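Home and Garden > Moving and Packing
3 min read

Wrapping a big old dinner service for a move, what do you all use?

Asked 5/16/19

Hello everyone, I do hope this is the right section. We are moving in June and I have my grandmother's dinner service to pack, which comes to 69 pieces if you count the lids and the gravy boat. I've been saving newspaper all winter, and now my sister tells me newspaper is a terrible idea and the ink will come off on the white plates. The removal firm (Sallel, if anybody has used them) will pack the china for an extra 200, but I'd much prefer to do it myself and take my time over it. Is there a sensible paper to buy, and do plates go flat or on their edges? I have heard both, from people who were equally sure of themselves!

Etelka Erdős

Answer 1

Your sister is right about the ink, I'm afraid, though it does wash off glazed china with a bit of warm water and patience. Where it really causes trouble is on anything unglazed, or in fine cracks. I've moved four times now and what I buy is plain packing paper for the layer that touches the plate, and then your newspaper is perfectly good for scrunching up and filling the gaps, so your winter's saving isn't wasted.

Plates on their edges, always, like records in a rack. Put a good thick cushion of scrunched paper at the bottom of the box first, wrap each plate on its own, then bundle them in fours and wrap the bundle again. Cups go in the top with a little ball of paper inside each one. Lids get wrapped separately from their pots — I lost a lovely sugar bowl lid learning that. Use small boxes, too. A large one full of china is a misery to lift and the bottom will go.

Answer 2

just use towels, did ours that way and only broke one

Answer 3

I agree with nearly all of the first answer, but would add a word for brown kraft paper on the roll. It's stiffer than the white sort, so crumple each sheet well and smooth it out again before you wrap. I cover the whole table with it before I begin, and tape it down so that it doesn't slide about while I'm rolling plates up. Painter's tape is kind to the table afterwards. Then pack over several evenings and write on the side of each box as well as the top, as the tops vanish once they're stacked.
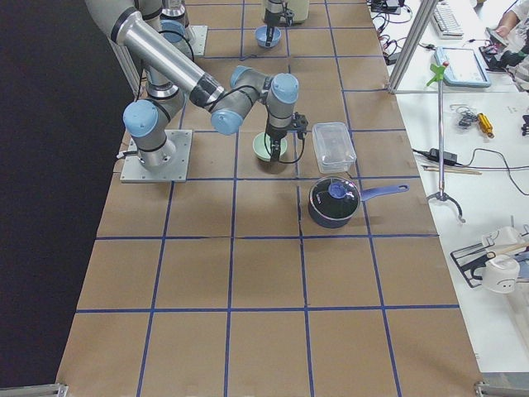

Etelka Erdős replied: Thank you all so much, I've ordered a roll of the brown and will keep the newspaper for filling. One thing I forgot to ask — would you wrap the gravy boat and its saucer together, or is that asking for trouble?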